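The arms don't get a tea break and we do

Wrote most of this on the bus so forgive the state of it.

I have been at Nassar since October, on the arms. Before that I packed returns at Hokholm for longer than I care to say. Same sort of job if you squint. You stand, you put things in things, somebody wants to know how many. The difference is that now I'm doing it so a machine can learn to do it, and people at parties have opinions about that.

The opinion is usually that we're digging our own graves. My brother in law says it every time. I used to argue. Now I think he's half right and has picked the wrong half.

What we do all day is small. Fruit in the basket, fruit out, fold the cloth, unfold the cloth. Toy fruit, before anyone writes in about waste. Then again with the cloth somewhere else. The arms pick up the pattern from thousands of goes, and one go is worth next to nothing on its own - which is hard on your pride the first week.
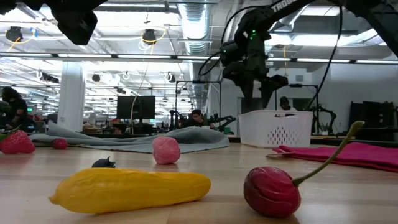 And you do get good at it. That's what gets left out when people talk about automation as if the work just goes off somewhere. A new kind of work turns up and it has its own knack. How to come at a round thing so it doesn't skid off. When to give up on a grasp and start again. Abla Hourani, who trained me, can tell from the way a wrist is turning that the next grab will miss, and she'll have stopped before you've noticed anything. There is no line for that on the pay scale. She's on the same rate as me.

That's my real complaint, so I'll get on with it. Not the robots. The rate, and the count.

The count is on a board by the door. Last month our side did 3789 good runs against a target of 3000. Lovely. Biscuits. Then the target went up, obviously it did, and the word "good" got a bit looser at the same time. If a strawberry goes in at the third try is that a good run? It was a fail in my first month. Now it's a pass with a note. I'm told the notes get read. I'd like to meet whoever reads 174 notes in a week, becuase I wrote that many and heard back about 2 of them.

At Hokholm when they put in the sorting line we all knew what was coming and it came. The heavy lifting went, and good riddance, my shoulders say thank you. But so did the chat. You used to work across a bench from someone. Afterwards you worked across from a chute. I'd have kept some of the lifting to keep the bench, and I know how daft that sounds to anyone who never did the lifting.

Here it could go either way. The room's still a room with people in it, for now. We swap stations, we moan, someone shouts over when the cloth has come out like a pasty again. Management at Gurnel, who own us, have started talking about one operator minding several stations once the arms can do the easy stuff alone. They call it moving up. Might be. Minding is a different job though, it's watching and waiting and then being blamed, and I've yet to see it come with more money.

Jadeck, across the road, went that way before us. Friend of mine there says the days are quieter and longer. She used to go home tired in the arms, now it's tired in the head. She hasn't decided which is worse and I beleive her.

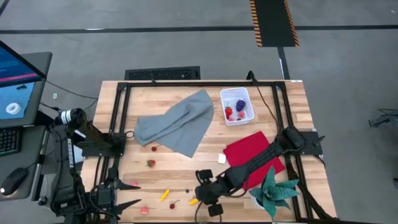 So would I rather the robots stayed away?

I'd rather they came and we got a say in how. Who sets the count, what counts as good, how long you can be left minding on your own before somebody swaps you out. None of that is technical. You could settle it in a room with a kettle in an afternoon, if the people who do the runs were let into the room.

And pay Abla for what she knows. Every arm in the place is going to move a bit like her in the end - she's shown them more than the rest of us put together. When those arms are sold on to some warehouse there ought to be something in it for her beyond a lanyard. I put that to our supervisor and he said it was an interesting point. That was weeks ago. I've put it in writing now, and a few of the others have signed, and we'll see what comes back.

My stop.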